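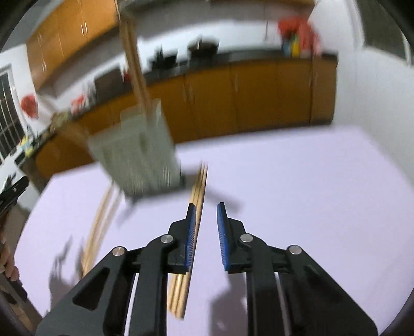 Counting mitoses when the tissue is thick

2 min read

Dec 18, 2021

A mitotic count depends on section thickness more than most reports admit. Our slides from the Grorotside lab were cut thicker than ours in March, and the counts came back higher on the same blocks. More tissue depth means more nuclei in each field, so the same tumor can cross a grading cutoff on thickness alone.

The second problem is dark, shrunken nuclei. I leave them out unless I can see clumped chromatin with hairy edges and no nuclear membrane. Florence Wong is stricter and also drops anything she has to focus through twice. On 11 cases we differed by a full grade in 2.

Field size is the third. "Per ten high power fields" says little without the eyepiece field number. I now report the area in square millimeters and note the scope – the old McKinnon head has a narrower field than the one in the sign-out room.

I start at the most cellular edge and stay out of necrosis. If the count lands next to a cutoff, I ask for a deeper level and count again before signing. Phosphohistone H3 helps find the area, but I still grade on H&E.

Contact | © Ruvow Slide Notes | Back to top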